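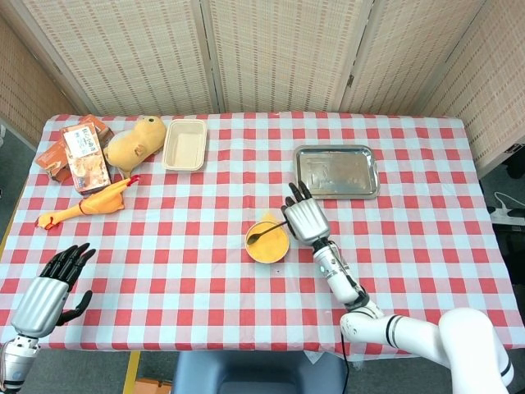
Cairns Textile Study Group

Speaker notes - Checks, Stripes and Plaids: how a simple grid gets into cloth
Dinesh Murthy
24 June 2024

Slide 1 - Welcome

Say hello, thank the group for having me back. Ask for a show of hands: who has gingham somewhere in the house right now? Napkins, a shirt, pajamas, curtains, the lining of a picnic basket all count. Wait for the laughs when people look down and find they are wearing it.

Tell them up front that I love this stuff. I have been weaving for 29 years and a plain check still makes me happy. It is the first pattern most of us learn and I don't think you ever get to the end of it.

Slide 2 - What makes it gingham

The tablecloth on the title slide is the classic one: red, pink and white. Ask where the pink comes from. Someone always says "a third yarn." Nope! In a woven gingham there are only two colors of yarn, one dyed and one white. Where dyed crosses dyed you get solid red. Where white crosses white you get white. Where the two cross each other your eye mixes them and you see pink.

PAUSE HERE. Let people look at their own shirts.

Pass around the magnifying glasses and the blue swatch. Remind them that a printed check can copy the look, so turn the cloth over. Woven gingham looks the same on both sides, and a print is usually paler on the back.

Slide 3 - The word itself

Keep this short, I went on far too long last September. The usual story is that it came into English by way of Dutch from a Malay word, often given as genggang, and that the older meaning was closer to "striped." So early gingham may well have been stripes! There is also a theory about the French town of Guingamp. I lean toward the Malay story but say plainly that people argue over it.

Slide 4 - Stripes first

Draw this one on the flip chart, it works better than the slide. Stripes down the warp only: you get a stripe. Add the same stripes across in the weft: you get a check. That is the whole trick. Change the width of one stripe and the whole cloth changes mood.

Little checks read as almost a solid from across a room. Big ones shout. Buffalo check is the loud cousin, usually red and black, and it crosses two dark colors so the in-between squares come out deep and muddy (in a good way).

Slide 5 - Plaid and tartan

People mix these up and it's fine. A tartan has a set order of threads called the sett, and in most of them the order runs up to a pivot, then turns around and goes back. Show the paper strips. Fold one at the pivot so they can see the mirror.

Most tartan is twill, so look for the tiny diagonal lines where two colors cross. Gingham is nearly always plain weave, over one, under one, and there are no diagonals at all. If they remember a single thing from tonight I hope it's that one - it is so satisfying to check in a thrift store.

Slide 6 - My disasters

Hold up the yellow sample. I warped 4 inches on each side at a different tension and got checks that lean like a tired fence. Hold up the green one too. Squares are hard! You have to beat the weft so that it packs in at the same spacing as the warp. Too hard and your squares go squat, too soft and they stretch tall.

Tip: cut a square of cardboard the size of your check and lay it on the cloth as you weave. Mine has been in my loom bench for years and has coffee on it.

Slide 7 - Sewing with checks

Short section for the sewers. Buy extra for matching. Cut one layer at a time, face up. Pin on the lines at every seam. If a yoke or pocket refuses to match, cut it on the bias and it will look like you meant it all along.

Wash before cutting, especially reds. I lost a very nice white blouse to a red check in the same load.

Slide 8 - Hands-on

Small looms are on the side tables, already warped in dark and white. Each person weaves two bands, dark then white, and stops. Swap seats and carry on with somebody else's. Around 50 minutes for this, longer if the tea is late.

Questions while they weave. If anyone asks about double weave, say come and find me after, or we'll be here until midnight.

Return the magnifying glasses to the blue tin, please.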